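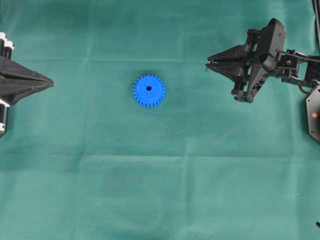
What Does the Robot Learn When You Move the Arm Yourself?

11 August 2026

By the workshop desk

The man who runs the demonstration bench at Tuvinero has a rule for visitors, which is that they have to try it before they get to ask him anything. So I tried it. I was given a pair of handles wired to a pair of arms and told to pick up a gear and pass it from one gripper to the other. The gear went skating off across the cloth. The second time it went under the arm.

"Everybody pushes," he said. "You can't feel the table, so you push."

Tuvinero makes small gear trains for people who repair pumps and dosing equipment. For the past year it has also been recording people doing the fiddly parts of that work by remote control, in the hope that a program called Clilum will learn to do them alone. He asked me to leave his name out, on the grounds that he has opinions about the software and has to keep working with the people who sell it.

I had come with opinions too. I have sat through a good many talks in which an arm folds a towel, and I have learned to ask how many towels came before it. He didn't seem to mind the question.

"Eighty good ones for the handover," he said. "That's what we keep. Don't ask me for the bad ones, we throw out the bad ones."

I asked whether throwing them out was wise. If the machine only ever sees a person getting it right, how would it know what to do when the gear lies a little crooked in the fingers?

"It wouldn't. That's the fight we have." He would like to keep the fumbles, so long as the operator recovers from them. Clilum's trainers, he says, want clean runs, and clean runs are also what looks good to the people paying. "I had one where she dropped it, went back, got it by the teeth, turned it over and finished. Beautiful. It got marked as a failure because it went over the time."

The gear in question is blue plastic, with a small hole in the middle. It isn't a part anyone sells. The real ones are metal and oily, and he concedes that this matters. Plastic on cloth is kind to a beginner. The cloth gives a little under the fingertips, so a gripper that comes down too low doesn't jam against something hard. When I suggested that the robot might be learning to pick gears up off a tablecloth and nothing else, he laughed and then stopped.

"Yes, could be. We had it doing well in April and then someone ironed the cloth." He says the success rate fell off that afternoon and came back when the creases did. He has never managed to show that one caused the other, and I wouldn't print it as science. He doesn't claim it is.

There are two ways to show an arm what you want, and the bench has used both. In the first you take hold of the arm and move it through the job with your hands, while it records where its joints went. In the second you stand off and steer it with handles, as I did. The first is easier to learn by a long way. I could have done the handover in a few minutes like that, I think.

"Sure, and your hands would be all over the recording," he said. "The camera sees a person's arm in there every time. Then you take the person away and ask it to do the same thing. It's never seen the job without you in it."

He moved the bench over to handles for that reason and lost two operators, who found them maddening. Those who stayed got better, though he has noticed they also got odd. One approaches every part from the same side. Another stops dead above the gear before coming down, and the trained arm now does the same, waiting over the part like someone trying to remember a phone number. It adds time to every cycle. The operator who taught it the pause checks her height there. The arm, as far as he can tell, is checking nothing.

I put it to him that this is copying, and that calling it skill is generous. He was more patient with that than I'd been with the sales material.

"An apprentice copies. I copied. The difference is you could ask me why I stopped there."

Kaufmann, the pump firm that takes most of Tuvinero's output, has been told to expect robot-assembled units in 2029. He wouldn't say who told them. When I asked if he believed the date, he said that he believed in the handover, on a flat day, with that gear. Putting it on a shaft is a different job, and the bench has 11 recordings of it so far. Pressing it home is a third job, and there the operators want to feel the resistance, and the handles give them none.

A rival system, Worico, does send some force back to the hand. He has tried it for a morning. He thought it felt like stirring paint, and he would still buy it tomorrow if the money were his.

Before I left he let me have another go. I came down slower, closed the fingers too early, opened them, and got the gear by its rim. It turned in the grip and hung at a slant. He reached over and stopped the recording.

"I'd have kept that," he said.

More from this section

The glove that was supposed to replace the joystick
Who owns a recording of your hands?
Repair shops and the price of small gears
Letters: in defense of the slow robot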